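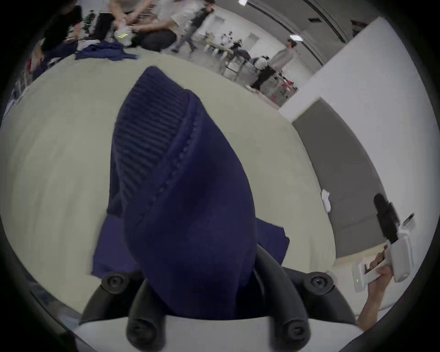 Millholm barn — pre-wedding check, March
Inspector: Pauline Mottram

1. Exits: two, both clear. Guest limit posted at 32.
Comment: aisle chairs at the north door sit too close.
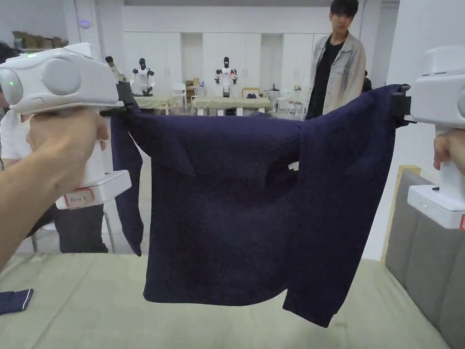 Move the last row forward before the ceremony.

2. Candles: 27, all in glass holders. Pass.
Comment: keep table runners clear of the holders. 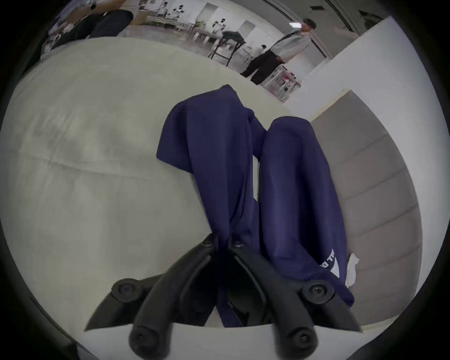
Navy blue garment

3. Patio heaters: fail. One tilt switch does not cut the gas — tagged out.

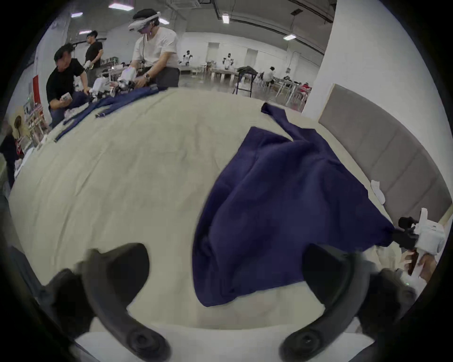

Dean Lockwood to replace the unit and retest by 4 p.m.

4. Arch anchors: pass.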